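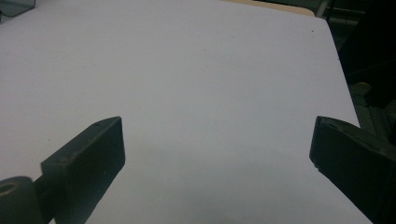 MacKinnon

3.2 Gripper upkeep and the blank-sheet check

The hand-held gripper used at the Letgate bench is serviced after every 149 recordings. The two fingers are taken off, the joints are cleaned, and the fingers are bolted back on. The tool is then held open over a white sheet on the table, so that the left fingertip stands out against a plain ground, with the right one just past the sheet's edge (Figure 2).

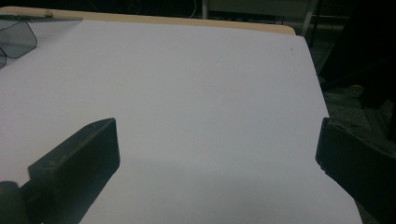

Figure 2. Open fingers over the white sheet, table edge behind.

We compare fingertip height left to right and look for new scuffs. Small marks on the sheet are left alone - they help when two views have to be lined up. The shadow between the fingers is masked before the Umetti script looks for edges. A finger that fails is reseated once and checked again; after a second failure it is replaced. Of 146 checks logged in June, 2 ended in a replacement.

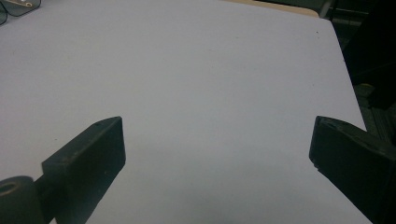

Figure 3. Fingers apart, with the screw hole near the tip of the left one.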